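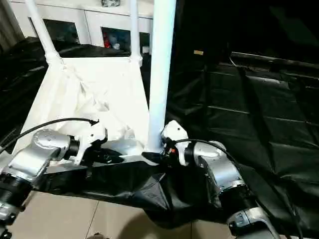 Photo: Shuk-fan Yu

Why I stopped repairing everything at once

9/8/23

When I moved to Donham I had two suitcases and a list. The list had 30 things on it, all of them small repairs in the apartment. The kitchen drawer did not close. The bathroom door made a noise like a goat. I am a person who likes lists, so I was happy, and I thought I would be finished in June.

I was not finished in June. What I did was to begin all of the repairs in the first week. I took the drawer out, then I went to buy screws for it, and in the shop I remembered the door, so I bought oil. At home I put oil on the door and saw that the paint was coming off, so I started with the paint. In the evening I ate my soup standing up, as the drawer was lying on my only table.

My mother is different. She has lived nearly 40 years in the same flat in Trosine and she repairs one thing in a season. If it is the season of the curtains, then the tap may drip as much as it likes. When I was a child this made me crazy. I remember a winter when we opened the window in the hall with a spoon. But her curtains are still good today, and I have already painted my door three times.

So this year I tried her way. I chose the chair, an old one with a seat that had become flat and a bit sad. I bought the cloth from a lady on Chow Street who sells the ends of rolls, and she cut it for me much bigger than I asked, and did not want more money for it. I recommend her very much, but she is closed in the mornings.
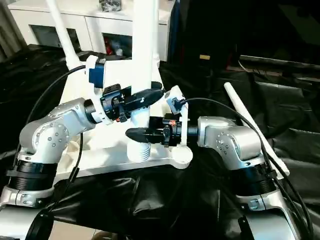 The hardest part was the corners. In all the instructions I read, they say "fold the corner neatly" and then they go to the next step, as if this was a small thing. I folded the first one six times. It looked like a badly packed gift. Then I called my mother, and she told me to pull the middle of each side first and leave the corners for the end of the day. I asked her how she knows it. She said from her aunt, who covered the benches for a dance hall in Dutberg, 300 seats, and had very strong thumbs until she was old.

I had never heard about this aunt before. We talked for one hour about her and I forgot the chair completely. It seems she also kept bees, and once she took the wrong train and came home with a husband. My mother does not tell such stories when I ask for stories. She tells them when I ask about corners.

The drawer still does not close. I have put a folded piece of paper on the side and it stays shut if you are gentle with it. The list is on the fridge, and I crossed out everything except the next thing, which is the shelf in the hall. I will start it after the rain, when I can cut the wood on the balcony.

If somebody knows a good way to take old glue out of a wooden joint without breaking it, please write me in the comments. I have tried warm vinegar and the kitchen smelled of pickles until the weekend.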